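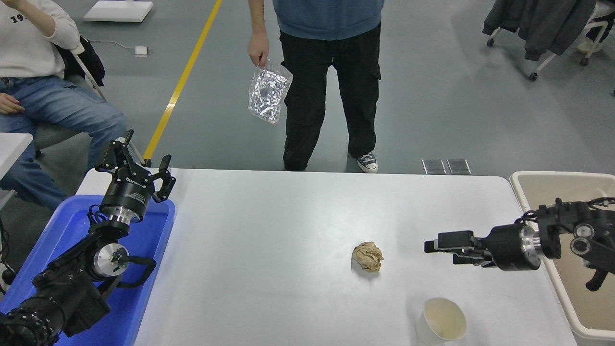 How to read your town's water budget

If you've ever opened the Omden water budget and closed it again within a minute, you're in very good company! I did it for years. My neighbor Karla Cuautle finally sat me down with a pot of coffee in February and showed me where to look, and I've been happily boring my family with it ever since.

Start at the back, where the tables are. Find the line called "reserve fund" and write down this year's amount next to last year's. If it has dropped, somebody spent savings, and you'll want to know on what - in our case, pumps.

Next, look at the rates page. Ours charges $4 for each 100 cubic feet up to 500, then more after that, so a dry summer brings in extra money (gardens, mostly). A wet one leaves a hole.

Last, find the debt payments. Divide them by total income. Ours came to 10 percent, and Karla thought that was comfortable. Udberg's was a good deal higher, so do compare with the next town over before you go to the hearing.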